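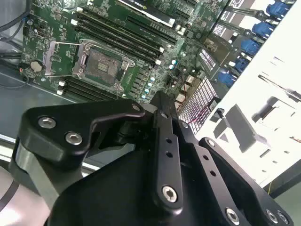
Konov Supervisor Coaching Records: Data Card

Summary

The Konov Supervisor Coaching Records are a set of 336 structured records of coaching conversations between newly appointed supervisors and their assigned coaches. The conversations were held under the First-Line Supervisor Program, which Tustberg designed and delivered for Konov, an operator of ferry terminals and passenger facilities. Each row describes one conversation: the topics covered, the supervisor's own rating before and after the program stage, the coach's rating, the actions agreed, and whether those actions were followed up.

The records are released for internal learning and development staff, for partner organizations that are planning similar programs, and for researchers who study how people move from technical roles into supervisory ones. They were not collected as a research sample, and users are asked to read the section on limitations before drawing comparisons.

Contents of the release

The release consists of 2 data files and this card.

conversations.csv holds one row for each coaching conversation. It is the main file and can be used without the other.

actions.csv holds one row for each action agreed in a conversation. A conversation may have several actions or none. The two files are joined on the field conversation_id.

Both files are comma-separated, use UTF-8 encoding, and carry a header row. Text fields that contain commas are enclosed in double quotation marks. Missing values are left blank. No value of zero is used to stand for missing information.

Background

Konov has for many years promoted its supervisors from the ranks of terminal staff. Those appointed know the work well, but until the program began they received little preparation for assigning duties, holding performance discussions, or handling disagreements on shift. Support depended largely on the terminal manager to whom the new supervisor reported, and practice varied from one location to the next.

Tustberg was engaged to develop a common approach. The resulting program combines short classroom sessions with one-to-one coaching spread over 7 months. The classroom sessions introduce a subject, and the coaching conversations give the supervisor an opportunity to apply it to current situations at the terminal. Attendance at the classroom sessions is not part of this release.

The terminals at Dudulach and Horobets took part. Dudulach is the larger of the two and operates through the night. Horobets handles mainly daytime and seasonal traffic, with its heaviest demand in the summer and on Saturday mornings.

How the records were made

Coaches completed a standard form at the end of every conversation, normally with the supervisor present. The form was designed to be filled in quickly, and most of its items are ratings or choices from a list. A free-text note was permitted, but those notes are not released.

Supervisors entered their own ratings separately and did not see the coach's rating until both had been submitted. This arrangement was introduced in May, after the pilot stage, when coaches observed that supervisors tended to adjust their ratings toward the coach's view if the two were discussed first. Records from the pilot stage are excluded for that reason.

Follow-up on actions was recorded at the start of the next conversation. Where no further conversation took place, the field is blank. A blank in this field therefore carries no information about whether the action was completed.

Fields in conversations.csv

conversation_id: A random identifier for the conversation. It carries no information about date, order, or location.

supervisor_code: A code that links conversations held with the same supervisor. Codes were assigned for this release and do not match any employee number.

coach_code: A code that links conversations held by the same coach.

terminal: Either Dudulach or Horobets, recorded as the supervisor's home terminal at the time of appointment. Supervisors who later transferred keep their original value.

month_in_program: The month of the program in which the conversation took place, counted from the supervisor's own start.

competency: The main subject of the conversation, chosen from the 6 listed below. Where more than one subject was discussed, the coach selected the one that took up the most time.

self_rating_start and self_rating_end: The supervisor's rating of his or her own confidence in the competency at the beginning and end of the stage.

coach_rating: The coach's rating of the supervisor's current practice in the competency. Coaches were instructed to base it on specific situations raised in the conversation.

format: Whether the conversation was held in person, by telephone, or by video call.

manager_informed: Whether the supervisor agreed to share the outcome with the terminal manager. Sharing was voluntary throughout, and a value of "no" should not be read as a sign of difficulty.

Competencies

Assigning work: Matching duties to people, explaining priorities, and checking understanding.

Giving feedback: Raising good and poor performance promptly and in specific terms.

Running a briefing: Preparing and leading the conversation at the start of a shift.

Handling disagreement: Responding to disputes between team members, or between a team member and the supervisor.

Developing others: Identifying what a team member could learn next and arranging for it.

Managing own time: Planning the shift so that supervisory duties are not pushed aside by operational ones.

The wording above is taken from the coaching guide. Some coaches used "Managing own time" to record conversations about fatigue and workload in general – particularly for supervisors on night shifts – and the category is consequently broader in practice than its definition suggests.

Fields in actions.csv

action_id: A random identifier for the action.

conversation_id: The conversation in which the action was agreed.

action_type: A category assigned by Tustberg from the original wording. The categories are practice, observation, discussion with manager, reading, and other.

due: Whether the action was due before the next conversation or at a later point.

followed_up: Complete, partly complete, not complete, or blank.

Preparation and quality checks

Forms were transferred from the program system in a single export. Duplicate forms, which arose when a coach saved a draft and then submitted a new copy, were removed by keeping the most recent. Ratings outside the permitted scale were returned to the coach for correction. If the coach could not confirm the intended value, the field was left blank.

Action types were assigned by a member of the Tustberg program team and then reviewed by Joaquim Calado, who is responsible for this release. Differences were settled by discussion. No formal measure of agreement was calculated, and users who require one should treat action_type with caution.

Privacy and consent

Supervisors and coaches were told at enrollment that records might be used for program review and, with names removed, shared outside Konov. They could decline the second use without leaving the program. Records for those who declined are not included.

Names, dates, job titles, and shift patterns have been removed. Users must not attempt to identify any supervisor or coach, and must not combine these files with staffing information for either terminal. Any user who believes that an individual can be recognized from the data should report this to the Tustberg program team without repeating the details elsewhere.

Suitable uses

The records are suited to describing how coaching time was spent across subjects, how self-ratings and coach ratings differ, and how follow-up varies by type of action. They have also been used in coach preparation workshops, where participants review a supervisor's sequence of conversations and consider what they would have raised next.

Uses to avoid

The records must not be used to assess individual employees, to rank coaches, or to support decisions on pay or promotion. The ratings were given on the understanding that they would serve development only.

Comparisons between Dudulach and Horobets require care. The two terminals differ in size, hours, and the experience of newly appointed supervisors, and none of these factors is recorded in the files.

Limitations

There is no comparison group. A rise in ratings over the program may reflect coaching, classroom learning, ordinary experience in the role, or a change in how supervisors understood the scale. Several supervisors lowered their self-ratings in the early months – a pattern coaches attributed to a clearer view of what the role requires.

Later months contain fewer conversations than earlier ones. Some supervisors completed their coaching early by agreement, while others paused during peak season and did not resume. The files do not distinguish between the two.

Maintenance and contact

Corrections are issued as a full replacement of both files, with a note of changes added to this card. Earlier versions are withdrawn and should not be cited. Requests for access, corrections, and questions on the field definitions should be addressed to Joaquim Calado at Tustberg. Questions on the First-Line Supervisor Program itself should be directed to the learning and development office at Konov.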